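Ticket 452 - Smart plug keeps dropping off the wifi (kitchen)
Opened by: Yasir Dogar
Status: open, waiting on customer

Yasir Dogar wrote:
Hi all, me again, sorry! The Doveck plug in our kitchen has started falling off the network every evening. It comes back if I pull it out and push it in again, but then it's gone by the time the washing up is done. The one in the hall is fine, same model, bought the same day. Router is a Carbone, the white one with the silly blue light, and it lives in the front room behind the telly. I've already renamed the network, which did nothing except annoy my daughter.

Ulla Haugland (support) wrote:
Hi Yasir, thanks for that. Could you tell me which firmware the plug is on (app, then Device, then scroll right to the bottom) and what the signal reading says when it's working? Also, is anything heavy running in the evening, a microwave for instance?

Yasir Dogar wrote:
Firmware says 158. Signal says "fair", whatever that's worth. The microwave does get used in the evening, but I ran it for 3 minutes at lunchtime with the app open and the plug stayed on. The kettle made no difference either. I'd love it to be the microwave, I've never liked that microwave.

Update, 2023-09-30: had a proper go at it this morning. Things I tried, in order:
Factory reset the plug (hold the button till it blinks fast, mine took two goes).
Split the router into separate 2.4 and 5 bands and put the plug on 2.4 only.
Fixed the channel at 6, then at 11 when 6 was worse.
Swapped the hall plug and the kitchen plug over.

The swap was the interesting one. The hall plug dropped out in the kitchen after about 20 minutes, and the kitchen plug has been happy as anything in the hall. So I reckon it's the spot and the plug itself is fine.

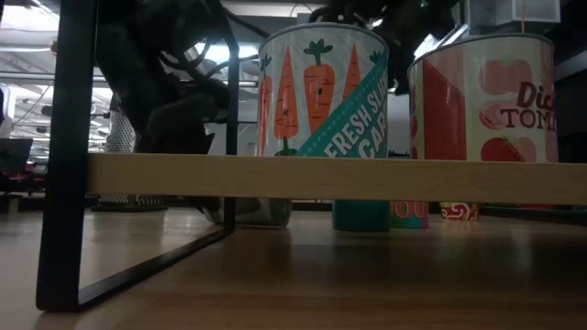
Signal in that corner has always been poor, come to think of it, even my phone sulks there. My brother-in-law Naveed reckons metal is the thing to look at, and he fitted alarms for years so I do listen to him. Anything like that black metal frame holding up the shelf board, or the two big tins standing over it, would be on his list of suspects. I'm not convinced a couple of tins can do that much, but I'm happy to shift things about if you think it's worth an evening.

Other question - would one of the Skudine extenders work with this router, or do I need your own? I'd rather not buy two.

Ulla Haugland (support) wrote:
Great testing, thank you. I agree it's the location. Please try the plug in a different kitchen socket overnight first, and leave the bands split as you have them. Any standard 2.4 extender should be fine with the plug. I'll keep this open until I hear from you.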